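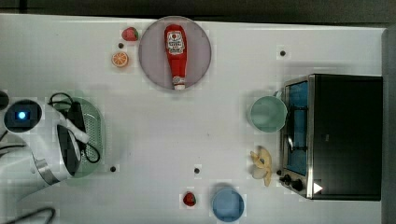
Ketchup bottle on a round plate, white tabletop

Re: [Flestach] Green tomato glut

On Sunday, the list member from Dernov wrote:
> Still 2 crates of hard green ones here. Chutney again, or is there
> any hope of ripening them before the frost?

Oh, please try ripening them first! I put mine in a drawer with a banana - lid off, newspaper between the layers - and the Zitard ones coloured up beautifully, even the tiny ones from the bottom truss. The Onu were slower but so sweet.

Whatever stays green, fry it. Thick slices, a bit of polenta, hot pan, lovely.

And if you do end up with lots of red ones, have a go at ketchup! I use 400 g of onions to a big pan and far more clove than any recipe says. I'd love to swap Zitard seed too, if anyone has saved some.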